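Why Does Ice Float?
A Science Page for Young Readers
Gasico Museum of Everyday Science, Learning Department

Drop an ice cube into a glass of water and it bobs up to the top. Most people have seen this so many times that they no longer think about it. Scientists, however, consider it one of the more unusual facts about our planet. Most liquids shrink when they freeze, and the frozen part sinks. Water does the opposite.

This page explains how that happens and why it matters to fish, ducks, roads and water pipes. Words printed in capital letters are explained in the word list at the end.

What makes something float?

Many people believe that light things float and heavy things sink. This is only partly true. A large log may weigh as much as a grown man, and it floats. A small steel nail weighs very little, and it sinks.

What matters is how much something weighs for its size. Scientists call this DENSITY. A log is less dense than water, so water can hold it up. A nail is more dense than water, so it goes to the bottom.

Imagine two boxes of exactly the same size. One is packed with cotton balls and the other is packed with coins. The boxes take up the same amount of room, but the box of coins is much heavier. We say that the coins are denser than the cotton balls.
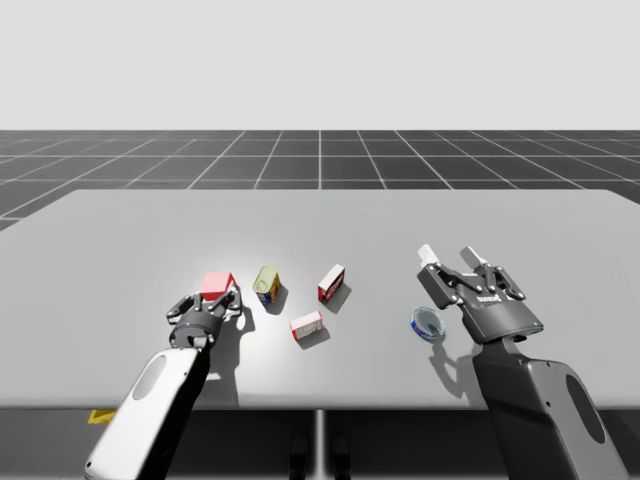 Now imagine that the first box is filled with liquid water and the second with solid ice. Which would be heavier? The box of water would be. A cubic meter of water from a cool faucet weighs close to 1,000 kilograms. A cubic meter of ice weighs only about 917 kilograms. The ice is less dense, and so it floats.

What happens when water freezes?

Water is made of tiny pieces called MOLECULES. They are far too small to see, even with the microscopes used in schools. In liquid water, the molecules are always moving. They slide past each other and crowd close together, like people walking through a busy train station.

When water gets colder, its molecules slow down. At 32 degrees Fahrenheit (0 degrees Celsius), ordinary water can begin to freeze. The molecules take up fixed places and join in a pattern with six sides. The same pattern is the reason that snowflakes so often have six points.

The pattern has open spaces inside it. Think again of the people in the train station. If they all stopped and held their arms straight out to touch the hands of the people near them, they would need a good deal more room. Frozen water also needs more room, and it grows by nearly one tenth of its size.

Why is this good for fish?

In winter, a pond loses heat from the top, where the water meets the cold air. Ice forms there and stays there. The ice then works as a lid. It slows down the loss of heat from the water underneath, and a deep pond may stay liquid at the bottom all winter long.

Fish spend the winter in this deeper water. They move slowly and eat very little. Frogs of some kinds rest near the bottom as well. If ice sank, a pond could fill with ice from the bottom up, and these animals would have a much harder time staying alive.

Please remember that ice on a pond may look thick and still be weak. Never walk on it unless a responsible adult has confirmed that it is safe.

Why is this bad for pipes and roads?

Water that grows as it freezes pushes very hard on whatever is around it. If a pipe is full of water and the water freezes, the pipe may crack. People who live in cold places often wrap their pipes to keep them warm.

Roads have the same trouble. Rain runs into a small crack in the road and freezes at night. The ice pushes the crack a little wider. When the ice melts, more water can get in. After many cold nights, the crack may become a pothole. Mountains are worn down in a similar way, although this takes a very long time.

Try it at home

You will need a plastic cup, water, a marker and a freezer. Do not use glass, which may break.

Fill the cup halfway with water. Set it on a flat surface and draw a line on the outside of the cup to show how high the water reaches. Ask an adult to help you place the cup in the freezer, standing straight up. Leave it overnight.

In the morning, look at the line again. Where is the top of the ice? Draw a second line and compare the two. Then leave the cup on the kitchen counter until all the ice has melted – this may take several hours – and check the level once more.

Young scientists may wish to repeat the activity with salt water. Stir 7 teaspoons of salt into a large pitcher of water and fill a second cup from it. Place both cups in the freezer together and look at them every hour. Write down which one begins to freeze first.

Word list

DENSITY: how much something weighs for the amount of room it takes up.

MOLECULE: a very small piece of a substance, made of atoms joined together. One water molecule has two hydrogen atoms and one oxygen atom.

For teachers and families

This page was prepared by Damián Salinas of the Learning Department and is suitable for readers in grades three through five. Printed copies are available at the front desk beginning in September. Classes may borrow the department's floating and sinking kit for up to 23 days. Requests should be made by the school office.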